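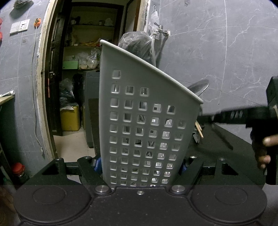

Figure 10.1 A light-gray plastic basket in a home kitchen, with one hand-held gripper in front of it and a second reaching in from the right.

Chapter 10
When the Grip Lets Go

Marianna Mazurek had been training gripper operators at Sorgate for a good long while when she got the call every trainer dreads a little. A pair of chopsticks had slid out of the fingers over a kitchen counter, and one had gone down behind the stove, where it took two people and most of an afternoon to fish it out! No harm done, thank goodness, but she wrote it up anyway, and her report (all 23 pages of it) is the reason we have this chapter.

What she found was a worn pad, and a habit of squeezing harder to make up for it. Of the 188 pickups in her log, nearly all the slips came with thin, round things that had been held close to the tips.
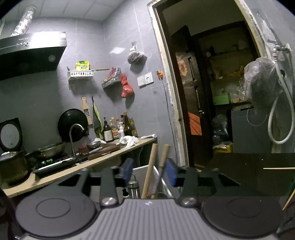 Figure 10.2 Two light wooden sticks between the blue finger pads.

We will come back to Marianna's log often, so please keep a bookmark in it. First, though, we'll spend some time with the pads themselves: how they wear, how to check them by hand, and when to stop work and change them. After that Bartosz Głowacki's notes from the Dandex shop will take us through the linkage, where a loose pin can look an awful lot like a bad pad.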